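Breltstead Puts a Two-Arm Unpacking Cell Through Its Paces

Trade Interview

Breltstead handles incoming parts for small manufacturers, and for most of the past year its receiving team has been reviewing equipment that could take over the unpacking of foam-lined cartons. The product now under review is the Eson, a two-arm station supplied by Drinetti on a monthly service plan. The head of receiving at Breltstead agreed to discuss the trial on condition that the job title alone be used.

The first question concerned the choice of task. "Unpacking looks simple until you try to write it down," the head of receiving said. "The flaps have to be out of the way, the foam grips the part, and the carton moves when you pull. We had already looked at a suction system from Tanasarn. It performed well on flat goods, but our cartons are deep and the foam has narrow pockets."

The Eson works with an arm on each side of the operator's usual position. Parts are lifted from the carton and set down on a plain white table, in a spot marked by a small standing card that reads "下料区", or unloading area. According to the head of receiving, the card was adopted at the supplier's suggestion and has stayed. "Staff who walk up to the station need to know which part of the table belongs to the machine. A card can be moved when the layout changes. Floor tape cannot, at least not quickly." 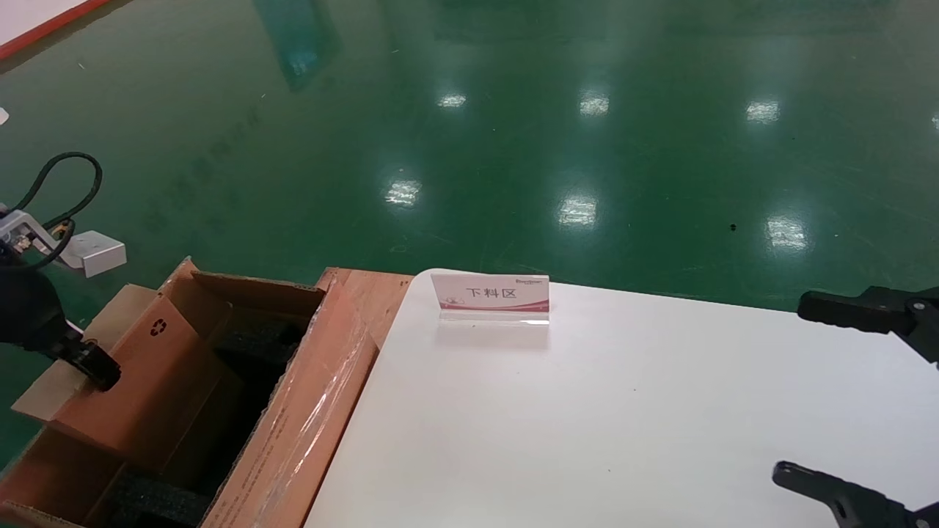
Setup and Training

Drinetti quotes 2 days for installation. Breltstead confirmed that the station was placed and powered within that period, but said that teaching it the first carton type took longer than the sales material had suggested. Operators guide the arms through the motion by hand, and the system builds its routine from those recordings. The first carton type required 114 of them.

"I would advise any buyer to plan for that," the head of receiving said. "The later carton types went faster. For the second we needed 22 recordings, and the results were comparable. The first one is where you learn what a clean recording is. Our people were pausing over the box to think, and the machine learned to pause as well."

Asked about the grippers, the head of receiving expressed general satisfaction. The long, narrow fingers were the main reason the Eson was shortlisted, as they can enter a carton without pressing the walls outward. The fingertips are treated as wear items, and Breltstead keeps a spare set on hand.

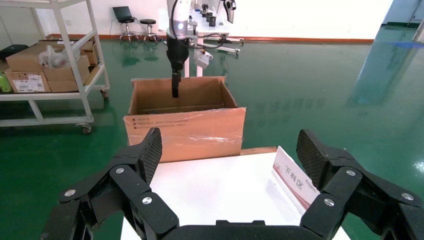
Cable routing received a less favorable review. The cables run outside the arms, and operators are instructed to check the slack at the start of each shift. "It is a short check, but it is one more item on the sheet," the head of receiving said. "We have raised it with Drinetti and were told that a revised clip is planned for November."

Clear film and packing tape have also called for attention. Reflections from shiny wrapping can confuse the cameras, and the team now includes wrapped cartons in every set of recordings. Lighting in the room was left as it was.

Cost and Next Steps

The service plan covers software updates, remote support and one site visit per quarter. Breltstead declined to disclose its rate but described it as acceptable for a site that runs more than one shift. For a smaller operation, the head of receiving was more reserved. "If you open a few cartons a day, a person with a good table is still the better answer."

Breltstead has extended the trial by 6 months - the longest extension the plan allows - and will add two further carton types during that time. A decision on purchase will follow the review of wear on the fingertips and the number of support calls logged by each shift.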